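Search this site... Go Search tips

Looking after the arm in Bay Two

June 5, 2025
By Jana Gerlach

There is a cloth in the second drawer of the bench, and it's the most important piece of equipment we own. I'll come back to the cloth.

Regular readers will know that the small cell in Bay Two is the one everybody wants to book and the one that gets the least care. It's a plain enough setup. One arm, one perforated table, a maple board screwed down near the front, and a rod on the wrist that pushes coloured blocks about while the Trillatent software tries to learn something from it. Compared with the palletizer across the hall it looks like a toy, and I think that's the trouble. People treat it like one.

In May it started missing. The misses weren't dramatic. Silviu Surdu had it nudging a block toward the middle of the board and it kept arriving a little to the left, politely, over and over, like a guest who has misheard which chair is his. Silviu blamed the vision. Oana Ghiță, who wrote most of the vision, blamed Silviu. I was asked to have a look on the grounds that I own a torque screwdriver.

So, for the record, and for whoever gets the job next, this is what was wrong and what we now do about it.

The rod was crooked. It's held on at the wrist by a clamping band with a lever, and the lever is a lovely quick thing to use, and quick is how it had been used. If you push the rod up and flip the lever over in one go, it grips. It grips very well. It just doesn't promise to grip straight. A hair of tilt up at the clamp turns into a good deal more down at the tip, and the controller goes on believing in a tip that isn't there any more.

The fix is dull. Power down the arm, hold the rod with your whole hand, open the lever, and wipe the inside of the band and the top of the rod. (Cloth. Second drawer.) Seat the rod until it stops, turn it a quarter each way to feel that it sits flat, then close the lever slowly while keeping upward pressure on. If the lever closes with one finger, the band is too loose and wants a small turn on the adjuster. If you need to brace your foot against the table, you've gone the other way and should have a rest and a glass of water.

After any of that, the tip has to be taught again. We had been skipping this. The log for the cell has 881 entries in it and I read back through nearly 100 of them looking for the word "tip," and found it mostly in connection with the staff lunch.

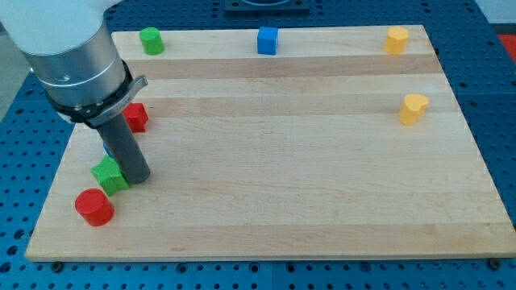 Does the tip need to be taught again if only the board has been moved?

The tip is fine in that case; it's the board frame that has to be redone, by touching off at the three marked points and saving under the same name.

Which brings us to the board. It's a nice piece of maple strip that Petrică Husar glued up from offcuts, and he will tell you about the grain if you let him. Wood moves with the weather, and Bay Two gets the damp from the loading door. There are dark screws along the front edge, and when I put the driver on them they turned far more easily than I'd have liked. Not loose, exactly. Willing.

We now check them at the start of every second week. Snug is the word. Petrică has asked me to say in print that if anyone leans on those screws until the wood creaks he'll hear it from his desk, and I believe him. If the board has lifted or shifted at all, redo the board frame before you run anything. It takes less time than arguing about vision.

The table underneath asks for very little. The holes collect dust and the odd stray washer, and a vacuum with the narrow nozzle sorts it out. Please don't use the air line. Paora Faulkner used the air line in the winter and we were finding grit in the next bay for days, some of it in a tray of bearings that belonged to people who had been quite friendly to us up to then.

As for the blocks, give them a wipe when they look grubby, and don't oil them. I mention it because somebody did. An oiled block on a maple board travels in a way that no model of friction in Oana's possession could account for, and she lost most of an afternoon to it before she picked one up and it shot out of her fingers. The colour doesn't rub off with a damp cloth. It does rub off with solvent, so keep the solvent for the palletizer.

The last item is the speed limit. While the tip is being taught, the arm stays in reduced mode. I found the override set to 66 percent with a sticky note over the display reading "fine for now," unsigned. It was not fine for now. Lower it for teaching, bring it back up once the test pass is clean, and write down both. Full speed, meaning 100, is for runs with the guard closed.

With the rod straight, the tip taught and the screws snug, Silviu's block goes where he wants it. Oana has accepted this as proof that the vision was right from the start. Silviu has asked for a second opinion from Grikow, who supplied the clamp, and their answer was to clean the clamp.

There's a one-page checklist taped inside the cabinet door now, laminated -- which I'm told is how you know I mean it. Initial it when you've done the work. Initialling it beforehand, to save time, has already been tried.

We'll swap the band for a new one in August, when the Grewal people are in to service the other arms anyway. Until then it has plenty of life in it, if it's closed slowly. And would whoever has taken the cloth please put it back.

Flistari Workshop Newsletter | Contact the editor | © 2025 Flistari | Back to top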